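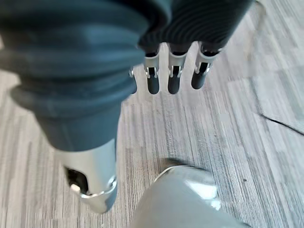
Dronden Four-Headrest Sofa, cream leather

Category: Living Room > Sofas & Loungers
Last updated: Feb 11, 2021

The Dronden is the long sofa we point people to when they say they want the whole family on one seat and still hope to have somewhere to put their head. Each of the four back cushions has its own headrest in the same cream leather, and every headrest adjusts separately, so a tall uncle can sit beside a small niece and both be comfortable (we've tried it, over a very long movie!). There are just two seat cushions, long ones with soft rolls, which means fewer gaps for the remote to vanish into.

On the left you get a broad, rounded arm that's lovely to lean on. The right end finishes in a low, flat side section, wide enough for a pillow or a folded blanket, and plenty of our customers end up perching there with their coffee. We like it with blue throw pillows and the small round Sulmont side table in matching cream, sold separately, item 764.
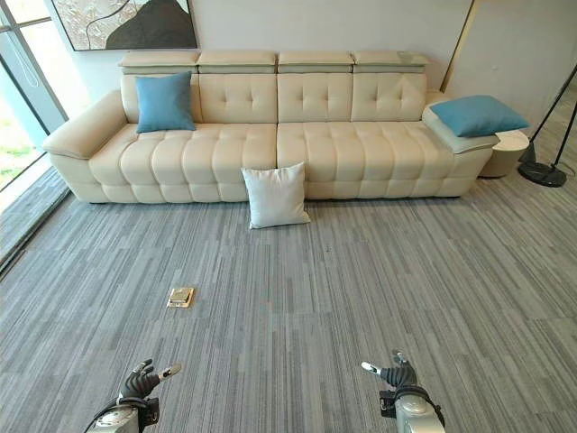 Brondby wrote to us in October that the cream had been a worry with kids in the house, but a soft damp cloth once a week has kept it looking fine, and the headrests get raised and lowered all day long.

Price is $2058, with delivery in 17 days to most addresses. Please measure your doorway first; it takes 2 people to carry it in.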